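4.3 Mounting and setting up the wrist camera

This section explains how to mount the wide-angle camera on the wrist of the Lengate arm, how to lead its cable and how to check the view before the first work cycle. Please read the complete section one time before you start. The work needs one person, but for step 14 a second person at the computer is helpful.

The instructions are valid for arms with the Blöndal wrist flange. If your arm has the older Sedham flange, you need the adapter ring from the accessory box, and you must do section 4.2 first.

Before you start

You need the following parts and tools:

Camera module with lens cap
Camera bracket, left or right version
Four bracket screws with washers
Camera cable, length 3000 mm
Cable clips (in the small bag with the bracket)
Hex key from the tool set of the arm
Clean lens cloth, without any liquid

CAUTION: Switch off the arm at the main switch and wait until the status light on the base is dark. The emergency stop alone is not enough for this work, as the wrist connector remains under voltage.

CAUTION: When the arm is switched off, the brakes hold the joints. Do not release the brakes by hand while you are standing under the forearm.

Mounting the bracket

1. Before you switch off, move the arm to the service position. The wrist is then at chest height and the flange looks away from the base.

2. Switch off the arm and wait for the status light, as described above.

3. Clean the flat side of the wrist flange with a dry cloth. Old thread glue in the holes must be removed.

4. Put the bracket on the flange. The small pin on the bracket goes into the hole marked C. If the bracket does not lie flat, the pin is in the wrong hole. Do not pull it flat with the screws.

5. Insert the four screws with their washers and turn them by hand until they touch. After this, tighten them crosswise with the hex key.

6. Slide the camera module into the bracket until you hear a click. Leave the lens cap on.

Note: The left and right brackets look very similar. The version is stamped on the inside, near the pin. With the wrong version the camera will be upside down. The image can be turned in the software, but the gripper fingers can then touch the cable when they open completely.

Leading the cable

7. Connect the angled plug to the camera. The straight plug is for the controller.

8. Make one free loop between the camera and the first clip. The last joint needs this loop for its full turn. If the cable is tight here, the plug will break after some weeks of use.

9. Fix the cable with clips along the forearm and the upper arm. At each joint, leave enough cable so that the joint can turn in both directions without pulling.

10. Connect the straight plug to port 3 of the controller. The other ports give power but do not pass the image.

NOTICE: Do not use cable ties in place of the clips. A tie which is pulled too strong presses the wires inside, and this fault is very difficult to find later. The image is then lost only in certain positions of the arm.

First image

11. Remove the lens cap. Hold the lens against the light and look for fingerprints. If necessary, clean it with the lens cloth, from the center to the outside.

12. Make sure that all persons are outside the working area. Switch on the arm and start the program Istthorpe View on the computer.

13. Choose "Camera" and then "Wrist". The live image comes after a short time. If the window stays gray for longer than it takes the arm to finish its self-test, go to "Faults" at the end of this section.

14. Move the wrist slowly until the camera looks at the work table from the normal height. The standard start height is 600 mm above the table surface. One person keeps a hand near the emergency stop and the other one watches the live image.

Checking the view

The lens has a very wide angle. It sees the table and also a large part of the room, and straight lines become curved, mostly near the rim. The black border is the edge of the lens circle and is normal. It does not have to be equally thick on all sides, but the table must be in the center area, where the correction of the software works best.

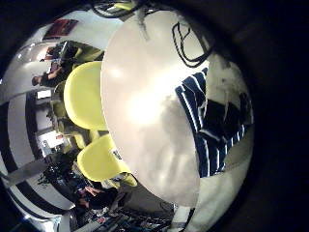

15. Check the light on the table. A glossy white surface gives a bright glare, and on this area the software finds the edges of small parts badly. Change the position of the lamp, or close the blinds, until the glare is weak or is outside the picking area. A matte mat on the table also helps.

16. Remove from the table what does not belong to the task. Loose cables and cloths at the rim are often taken by the software as a part, and the fingers can also catch them. This is valid also for things that hang over the edge.

17. Push chairs away from the table as far as the arm can reach. The wrist camera has no function for recognizing persons or furniture, even when they are clearly visible in the image.

18. Press "Save view". The program keeps this image as the reference for the daily check.

Note: The exposure is fixed at the moment of saving. If you set up the camera in the evening, please repeat steps 15 and 18 in the next morning with daylight.

Faults

Window stays gray: Check the port on the controller (step 10). Then check the angled plug at the camera.

Image is there but stops when the wrist turns: The loop from step 8 is too short, or a clip is sitting on the joint. Switch off the arm before you change the cable.

Image is soft in the center: Clean the lens. If this does not help, the focus ring has moved. Send the module to service and do not turn the ring yourself.

Message 2620, "Reference does not match": The camera or the table was moved after saving. Check first that the bracket screws are tight, then repeat steps 14 to 18.

Continue with section 4.4, Calibration of the gripper fingers.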